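Grirthorpe goalkeeper Eglė Laur will miss the next 3 matches after she was sent off for shoving an Avunbridge player in the closing minutes of Thursday night's cup tie, and her manager says she has only herself to blame, though she said it with a good deal more kindness than that makes it sound.

It had been a lovely, scrappy sort of evening up to then. A crowd of 2,760 had squeezed into the ground, the biggest Grirthorpe have had for a home game since the new stand went up, and most of them stayed on their feet from the moment Janka Štefanec put the home side ahead with a header from a corner. Avunbridge brought 407 supporters with them on a fleet of buses (one of which got lost and didn't pull in until after kickoff, poor souls), and they made themselves heard all night long, even when their team was chasing the ball more than playing with it.

The equalizer came just after halftime, a low shot that took a wicked bounce in front of Laur and squirmed under her arm. She was plainly upset about it, and she let the nearest defenders know. From then on the game got a little more bad-tempered with every throw-in, and the referee, Svatopluk Kopecký, had already shown four yellow cards by the time the real trouble started.

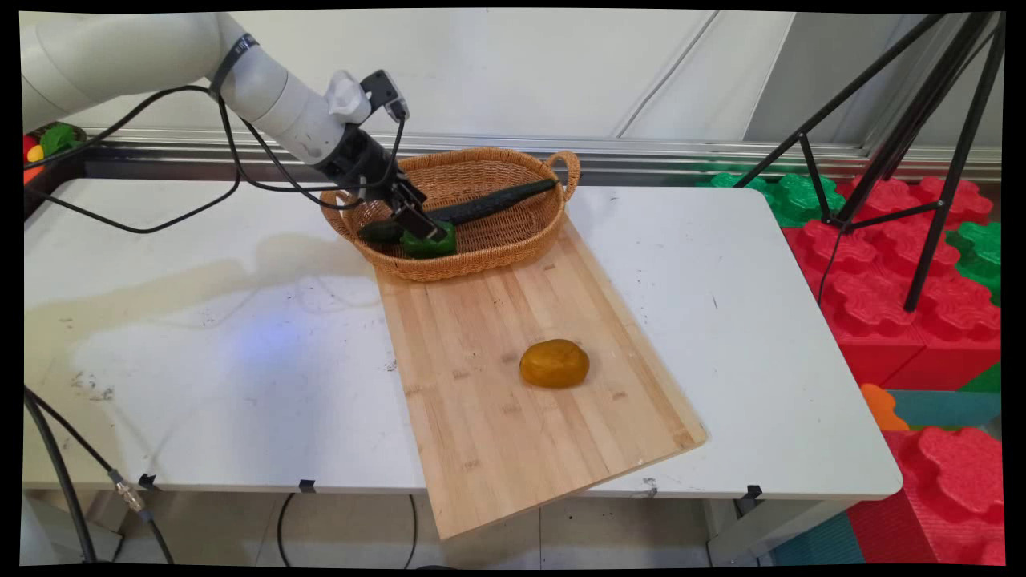

Laur had come off her line to collect a long ball when Avunbridge striker Dagmar Halás ran across her and clipped her heel. It looked like an accident from the press seats, and Halás put up a hand right away to say sorry. Laur got to her feet, walked over and pushed her hard in the chest with both hands. Kopecký was only a few yards away and reached straight for the red card.

With all the substitutes already used, Štefanec pulled on the gloves herself and saw out the last six minutes between the posts, to enormous cheers every time she so much as touched the ball. She even tipped one over the bar! The match finished 1-1 and will go to a replay at Avunbridge in December.

Manager Marcela Krajčí, who gave Laur her first start as a teenager and has stood by her through two knee operations, did not try to argue the decision when she came in to talk to reporters.

"I love that girl like family, and she knows it, but you can't put your hands on somebody," Krajčí said. "She went and found Dagmar in the hallway afterward and the two of them had a good long talk. I was glad to see that. She'll take her punishment and she'll come back and train, and she'll probably be the first one in tomorrow morning, knowing her."

Halás was in a forgiving mood too. "It's a cup game, everybody's heart is going a mile a minute," she said. "I've got no hard feelings. I did catch her, even if I didn't mean to."

The suspension rules Laur out of the replay as well as two league games. Krajčí said she had not decided who would play in goal, and laughed when she was asked whether Štefanec had put herself in the running.

Avunbridge have put 1,361 tickets for the replay aside for visiting fans. They go on sale at the Grirthorpe club office on Monday at 9 a.m., and season ticket holders get first pick.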